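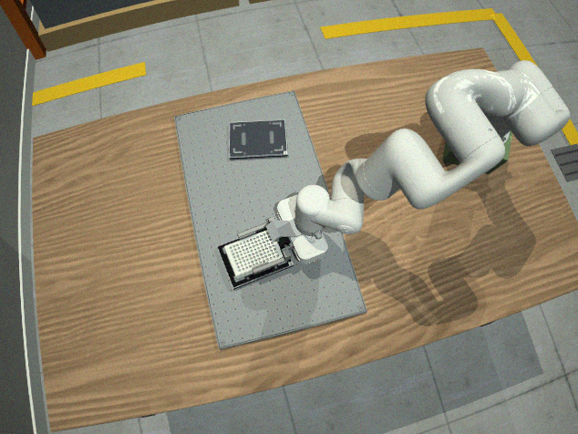
Plate Handling by Robot Arm: Frequently Asked Questions

Issued by the Laboratory Automation Office, Sakov. Revised 03/01/2025.

Who must follow these rules?

Any person who writes, changes or runs a plate transfer program, in simulation or on a physical arm. The rules apply equally to staff and to visiting users from Wesell and Huet.

Why do the rules apply to simulated work?

Programs approved in simulation are later loaded onto physical arms. A habit that is accepted in the model will be carried to the bench. For this reason the same limits, names and checks are used in both.

How should a plate be gripped?

The fingers should meet the plate on opposite sides, level with each other and below the rim. Gripping the holder in place of the plate is recorded as a fault, even when the transfer is completed.

May the arm pass over an open plate?

It may approach a plate in order to pick it up or set it down. Travel across any other open plate is not allowed. Where the layout leaves no other path, the plate must be covered or the layout changed.

What clearance is required during travel?

The lowest point of the gripper, or of the plate it carries, must stay at least 110 mm above the work surface until the arm is over its target. The final approach is made straight down and at reduced speed.

How are plate positions named?

Each position receives one name, which is used in the program, the layout sheet and the run log. Names are not reused within a project. A position that has been moved is treated as a new position and must be taught again.

What must be checked before a run?

The operator confirms that:
the layout sheet matches the model or the bench
the target position is free
the gripper is open and holds nothing
the speed limit is the one stated in the approval
the stop control has been tested

In a typical two-position layout, the arm waits above the work plate with its fingers clear of both trays until the start command is given.
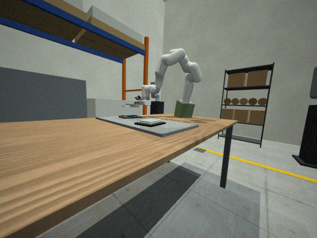 Pascal Tessier asks whether the full check must be repeated when only the speed has been changed, as it adds time to short test runs. The full check is required after any change to position, path or gripper settings. After a change of speed alone, the operator may repeat the last two items only, provided that the new value is within the approved limit – a higher value needs a new approval.

How many trial runs are needed for approval?

Eight transfers in a row without a fault. If a fault occurs, the count begins again from zero.

How long are run logs kept?

Logs are kept until the project closes and for seven years after that. They are stored in Luria under the project name. Users should not keep the only copy of a log on a personal device.

When will the rules next be reviewed?

The next review is planned for July. Proposed changes should be sent to the Office in writing, with the number of the rule concerned.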